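How floors and tables keep still

Have you ever sat at a table that rocks when you lean on it? A wobble usually means that one leg is shorter than the others, or that the floor is uneven.

A tiled floor looks flat, but each tile can sit a tiny bit higher or lower than the one next to it. A table leg may land on a high tile or a low one.

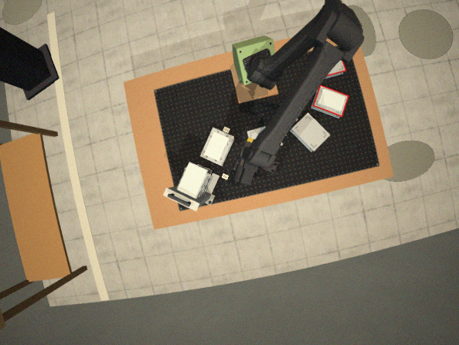 Why three legs never rock

A stool with three legs will stand firmly on almost any ground. Its feet can always touch the floor together. Add another leg and this may stop being true. With 4 legs, one foot can hang just above the floor until somebody leans on that corner.

Milking stools were often made with three legs, as barn floors were bumpy.

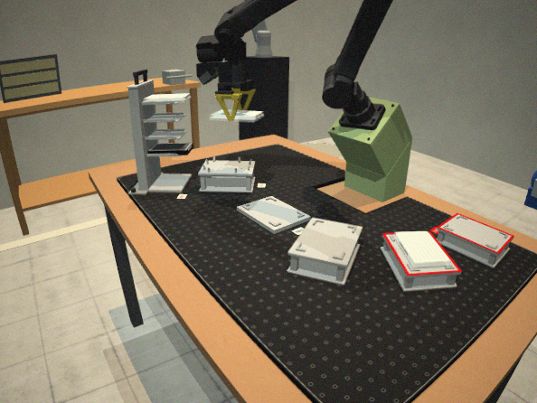 Why wide things are hard to tip

Everything has a balance point, called its centre of gravity. If this point stays above the base, the object stands up. If it moves past the edge of the base, the object falls over. A low, wide box is hard to push over. A tall, thin one is easy.

Try it with a cereal packet. Stand it up and push the top gently with one finger.

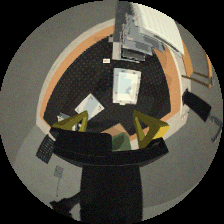
Then lay the packet flat and push again. It slides along and does not tip. Put a bag of rice in the bottom, stand it up once more, and see how much harder you have to push.

Written by Aldana Maldonado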